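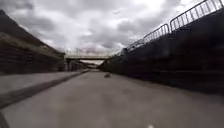
2/17/22. Jarnport cut, lower path. Second walk of the full length, done on foot with the wheel and the short level. Dull start, brighter later. The path is in better order than I expected from the autumn notes. The slab is smooth and pale with a bit of mottling, and the lighter band down the middle is the line I have been using as the setting-out line, so all offsets in the book are taken from that. The recessed strip on the inner side of the left-hand ledge is our drainage channel for the purposes of the survey. It gets wider or narrower in the old drawings depending on which sheet you believe, so measure it again at every station and ignore the drawings.

Stations are at 50 m, chalked on the ledge top. Chalk will not last, needs paint before April. I started from the ramp end and worked towards the bridge. Got as far as station 7, then the battery in the level gave up and I did the rest by tape.

Channel. Silt in the bottom at stations 2 and 3, about 6 cm at the worst. Rodded it with the long cane and it went through to the stone underneath without trouble. Leaves further along, packed down hard. The outlet by station 5 was running. I could not find the one marked at station 6 on the Pinheiro sheets and suspect it was never built, or is behind the ledge. Check against the earlier set if anyone can lay hands on them.

Left embankment. Took the slope with the board at 1, 3 and 5. Readings are in the back of the book, not copied here. Some of the joints are open enough to get a finger in. Pulled a few weeds to see how deep the roots went, not very. No fresh bits on the ledge below.

Right wall. Too dark to make much of it without the lamp. Tapped along the lower part with the small hammer between 4 and 5 and it sounded the same all the way. The horizontal line across the face wants looking at properly. I have it down as a construction joint but that is a guess. Seam at the foot of the wall: scraped out a short length and put in the Grosero filler as a trial, left it to go off. The tub says 11 hours at this temperature. Marked both ends with yellow crayon.

Barrier panels along the top of the right wall: not reached from below, obviously. Fixings to be done from the road side with the other key. Somebody has the other key.

Samples. Two bags of silt and one of mortar crumbs, labelled J2, J3 and J5M. On the bench under the window, please don't move them to the cold store, the mortar wants to dry in the open.

Kit. Wheel is reading slightly long again, compare with the steel tape before the next trip. Level battery on charge. The Prustent lamp needs a new strap.

To do
Paint for stations
Look at the filler trial, try it with a screwdriver
Station 6 outlet
Redo levels from 7 to the bridge
Ask about the key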